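3.2 客厅里的靠垫，以及我为什么不再问“您喜欢什么颜色”

写到这一节我得先承认，最初的研究计划里根本没有靠垫。我那时候满脑子都是沙发的尺度、座深、朝向，想搞清楚一家人在客厅里到底怎么分配位置。靠垫这种东西，在我的访谈提纲里只占一行，还排在茶几后面。后来把第一批入户笔记整理出来一看，我自己都愣了：受访者聊沙发本身，三言两语就完了，一说到靠垫，话匣子就关不上（有一位阿姨光是讲她那对靠垫换过几次套子，就讲掉了我半盘录音）。

所以这一节我想老老实实谈靠垫，谈它在“坐”这件事里的位置，也谈我在方法上走过的弯路。

先交代一下数据。入户访谈一共做了60户，都在Huvstead片区，房龄和户型差别挺大，有老式走廊楼，也有新盖的小高层。每户我会请受访者在自己常坐的位置上坐下来，随便聊，聊到身体自然放松为止，然后记下靠垫在哪里：腰后、肘下、怀里、脚边，或者干脆被扔到了沙发另一头。我把这几种情况编了码，起初分了8类，后来和Brynhildur Damgaard一起对编码，她觉得有些类别分得太细，吵了两个下午，最后并成4类：支撑、拥抱、占位、闲置。

“支撑”最好理解，垫腰、垫颈、垫胳膊肘，都算。“拥抱”是把靠垫搂在身前，看电视的时候特别多，聊到不太想聊的话题时也特别多（这一点我在第5节还会再说）。“占位”是我个人最喜欢的一类！靠垫放在那里，意思是“这个位置有人坐”，哪怕那个人正在厨房里。“闲置”嘛，就是没人管它，滑到缝里也好，立在角落也好，谁也没想起来。

这里有个麻烦。同一个靠垫，放在扶手前面那一小块地方，可能是占位，也可能是闲置，光看位置是看不出来的。我第一轮编码时全凭感觉，结果和Brynhildur的判断差得离谱。后来我们加了一条规则：只有当受访者自己说出那个位置属于谁，才编为占位，否则一律归闲置。规则很笨，可是管用，第二轮对下来顺多了。

再一个变量是材质。皮面沙发和布面沙发上，靠垫的命运很不一样。皮面滑，靠垫爱往下溜，所以好几户人家会挑表面起绒、带点毛感的料子，说是“抓得住”。浅色皮沙发的主人还多一层顾虑，怕深色面料蹭上颜色。至于拉扣的靠背，受访者的态度就分成两派了，一派觉得有扣坑，靠着有起伏，不用垫东西；另一派恰恰嫌那些坑硌人，非要在中间隔一层软的不可。我本人属于后一派，写在这里，算是交代一下立场。

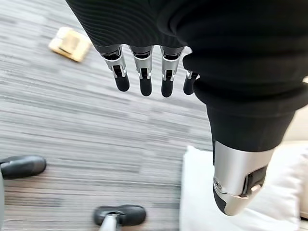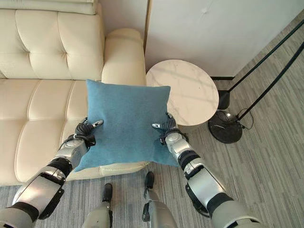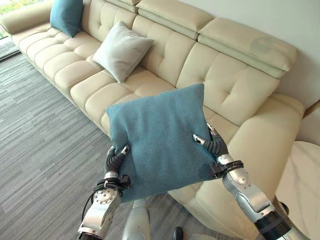
图3　浅色拉扣皮沙发与蓝绿色方形靠垫（中、下）

回到颜色的问题。我最早的提纲里有一句“您喜欢什么颜色的靠垫”，听着人畜无害吧？可收上来的答案几乎没法用。大家会很配合地说一个颜色，灰的、米的、蓝的，说完就没了，而且常常和家里摆着的对不上。有一户说自己最爱素色，沙发上摆的却是一排大花。我指着花垫子问她，她说那是婆婆给的，不能收起来。你看，这才是我想听的东西，可我的问题压根没往那儿问。

于是从第二轮开始，我把这句换成了“这个是怎么到您家来的”。换完之后，访谈整个活了。有人说是买沙发时店里送的，样子一般，但是舍不得扔；有人是从Dalsgaard的旧货摊上淘的，芯子换了新的，套子还是原来的；还有一位先生，认认真真地给我讲了他怎么在Marnimetti的样品册里挑了一个晚上，最后太太拍板，选了他第一个就排除掉的那款。颜色当然也在这些故事里，只是它很少单独出场，总是跟着人情、价钱、旧沙发的颜色一块儿来。

我觉得这对居住研究里常见的偏好问卷是个提醒。Welo小组之前做过一份问卷，按色卡让人打分，我也借来试过。打分本身没问题，统计出来也漂漂亮亮的，可它测到的大概是“如果重新来过，我会选什么”，和客厅里眼下摆着的东西是两码事。想研究后者，还是得坐到人家沙发上去，喝一杯茶，等对方自己把靠垫拎起来说事。

讲到“拎起来”，顺便说一个编码时差点漏掉的细节。很多受访者在谈话中会把靠垫拿到手里，捏一捏角，拍两下，再放回去。我们原先把这一段当作过渡动作，不记。后来重听录音，发现拍靠垫的声音往往出现在话题转换的地方，像是给自己打个标点。有3户的录音里，这个规律清楚得吓人，每换一个话题就拍一次。样本太小，我不敢拿它下什么结论，只是从那以后，我在笔记里给“拿起与放回”单独留了一栏。做这类研究的同行如果手头有录音，不妨也回头听听看。

还有摆放的“正确答案”问题。几乎每一户都有一位家庭成员认定靠垫应该怎么放：角对角立着，或者平放在座面上，或者两个叠一个。其他人平时不怎么遵守，但只要有客人来，大家就会自动照那个人的标准恢复原样。这给我的观察带来了很实际的困扰，因为我就是那个客人！我进门看到的客厅，多半已经是整理过的。我的办法比较土，就是尽量待久一点，等茶喝到第二杯，靠垫自然会开始挪窝。前半小时的位置我照样记录，不过分析时单独列出，不和后面的混在一起。

局限也得讲。入户都安排在二月，天冷，大家本来就爱搂着点什么，“拥抱”这一类的数量很可能偏高。夏天的皮沙发是另一回事，有受访者主动跟我提到，天一热她会把所有靠垫收进柜子里，只铺一张凉席。另外，独居户在样本里偏少，“占位”在独居者身上到底成不成立，我目前说不好。有一位独居的受访者告诉我，她那边的靠垫是留给猫的，按我们的规则，位置归属说得明明白白，我就编成了占位，Brynhildur至今不同意，坚持占位的对象应当是人。这个分歧我们保留在编码手册的备注里，下一节统计各类比例时，这一户按占位计入。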